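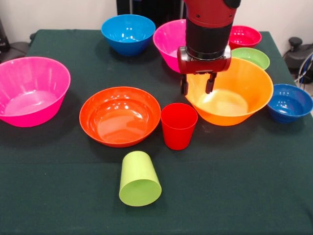 Hace tres años que trabajo en Brusumar, en el almacén donde se preparan los juegos de menaje de plástico para las tiendas. Mi marido dice que siempre hablo de lo mismo y que por qué no lo escribo. Pues lo escribo. Pido perdón por las faltas, el español es mi tercera lengua y lo he aprendido en la cinta, escuchando, y después por las noches con un libro.

Este mes se ha cumplido el tiempo de prueba de los brazos que pone Sotemix, y ya sabemos que se quedan. Quiero contar cómo ha sido para nosotras, porque en el periódico de la comarca salió una noticia muy corta que hablaba de modernización y de inversión, y ninguna persona de mi turno se reconoció en ella.

Primero explico qué hacemos. A nuestra nave llegan las piezas por colores y por tamaños, en cajas grandes: cuencos hondos, cuencos bajos, vasos. Un pedido normal es un juego, por ejemplo un cuenco grande naranja, uno mediano azul, dos rosas y los vasos que correspondan. Antes una persona tenía la hoja del pedido a la izquierda y la caja vacía a la derecha y cogía las piezas con las manos. Parece muy fácil y el primer día lo es. El día once ya no lo es, porque los ojos se cansan del color. El rojo y el rojo anaranjado son dos referencias distintas, y al final de la tarde yo he puesto uno por otro más veces de las que me gusta recordar.

Los cuencos, además, se pegan unos con otros cuando vienen apilados. Hay que girarlos un poco con la muñeca, un movimiento pequeño, y ese movimiento pequeño repetido durante un turno entero es el que nos ha mandado a casi todas al médico. Yo llevo una muñequera desde agosto. Lo digo ahora para que no se piense que antes todo era bueno y que vengo a llorar por el trabajo de antes.

Las pruebas empezaron en una mesa sola, con un mantel verde oscuro. La primera vez que la vi pensé que iban a servir una merienda. El técnico de Sotemix me explicó que la tela no brilla tanto como el metal y que así las piezas se distinguen mejor. No sé si lo entendí bien todo, él hablaba rápido. El brazo es rojo, con los dos dedos negros, y baja desde arriba. Al programa que lo mueve lo llaman Akis, y nosotras ahora llamamos Akis al brazo también, aunque nos han corregido varias veces.

A mí me tocó preparar la mesa. Este fue mi trabajo durante semanas y todavía lo es una parte del día: poner los cuencos y los vasos de maneras diferentes para que el brazo practique. Uno inclinado, otro detrás de otro, un vaso boca arriba, un vaso boca abajo, el grande delante del pequeño tapándole un poco el borde. Al principio yo los ponía bonitos, en orden, como en mi casa. Me dijeron que no, que tenía que ponerlos como caen. Me costó mucho! Una está acostumbrada a recoger y le piden que desordene.

El vaso boca abajo fue durante bastante tiempo el problema más grande. Los dedos bajaban buscando el borde y el borde estaba contra la tela. Yo lo sabía antes de que bajaran, lo veía venir, y no podía decírselo a nadie que me escuchara, porque al brazo no se le habla. Una tarde le dije al técnico que nosotras, cuando un vaso está así, lo cogemos por el cuerpo y lo giramos en el aire antes de meterlo en la caja. Él se quedó callado y lo apuntó. Dos semanas después el brazo lo hacía, más despacio que yo, pero lo hacía. Sentí orgullo y también otra cosa que no sé nombrar en ninguna de mis lenguas. Enseñar lo que sabes a quien va a ocupar tu sitio es raro, y más raro cuando te dan las gracias.

Ahora voy a los números, porque en las reuniones siempre se habla con números y conviene saberlos. Una persona de mi línea con experiencia prepara 260 juegos en un turno. El brazo, en la última semana de prueba, preparó 246. Cuando lo leyeron en voz alta hubo compañeras que sonrieron, yo también. Pero luego hicimos la cuenta entera: el brazo puede hacer también el turno de noche, y no le duele la muñeca. La sonrisa duró poco.

Qué ha cambiado, entonces. De mi línea no han despedido a ninguna persona, y esto quiero escribirlo claro porque hay rumores en el pueblo. Lo que ha pasado es que los contratos de temporada no se han renovado como otros años. Es una forma silenciosa de ser menos. En la pausa del café antes había que esperar para sentarse y hoy hay sillas libres. La empresa dice que es por los pedidos, que han bajado. Puede ser verdad. Yo no tengo los papeles de los pedidos y no quiero acusar sin saber.

Las que seguimos hemos cambiado de tarea. Hay tres puestos nuevos: la que prepara, la que vigila y la que revisa las cajas cerradas. Nos turnamos, y eso lo conseguimos nosotras pidiéndolo, al principio querían que cada una se quedara fija en el suyo. El puesto de vigilar es el que menos me gusta. Estás de pie o sentada al lado, con el botón de parar cerca, y miras. Si todo va bien no haces nada. Mi cuerpo descansa, es cierto, y duermo mejor de la mano derecha – no sé si se puede decir así. Pero la cabeza se cansa de una manera que no conocía. Cuando preparaba los pedidos con las manos podía hablar con la compañera de enfrente, de los hijos, de la comida, de todo. Vigilando no se puede hablar igual, porque si te giras justo entonces se cae un cuenco y hay que parar.

La revisión me gusta más. Abres la caja, miras, comparas con la hoja, cierras. El brazo casi no confunde los dos rojos, mucho menos que yo, tengo que admitirlo. Sus errores son otros. A veces mete dos cuencos pegados como si fueran uno, y eso lo noto por el peso nada más levantar la caja. La hoja no lo ve y la pantalla no lo ve, pero mis brazos lo notan. Se lo dije a la encargada y ahora van a poner una báscula. Así que también esto lo he enseñado.

Nos prometieron formación y la tuvimos, aunque corta. Fue con un curso que se llama Wan, en una tableta, con vídeos y preguntas. Para las compañeras de aquí estaba bien. Para mí y para otras que hemos venido de fuera las palabras eran difíciles: calibrar, umbral, incidencia, rearme. Yo me hice una libreta con cada palabra y un dibujo al lado. Después la fotocopiamos y hoy está colgada junto a la máquina del agua. Si alguien de otra fábrica lee esto y está en la misma situación, mi consejo es que pidan los textos por escrito y antes de empezar, y que les dejen hacer las preguntas con tiempo. En un idioma que no es el tuyo necesitas una noche para saber qué no has entendido.

También aconsejo pedir por escrito cómo se llama el puesto nuevo y cuánto se paga. Nosotras tardamos en hacerlo. Durante toda la prueba cobramos lo mismo con la categoría antigua, haciendo un trabajo que en el contrato no aparecía. Ahora está en negociación y nos han dicho que habrá respuesta después del verano. No lo creo del todo, pero lo espero.

Mi hija me preguntó si el robot me da miedo. Le dije que no, que es como un compañero muy serio que no viene a comer. Ella se rió. Lo que me da un poco de miedo es la segunda fase, que será en la zona de tapas y cierre, donde trabajan las mayores, algunas cerca de jubilarse y otras no tan cerca. A ellas una tableta con preguntas no les va a servir. He propuesto acompañarlas yo los primeros días, en mi horario, y la encargada dijo que lo consultaba.

Cuando sepa la respuesta lo escribo en este blog. Mañana me toca otra vez preparar la mesa, y quieren que use más vasos.

29 de marzo de 2018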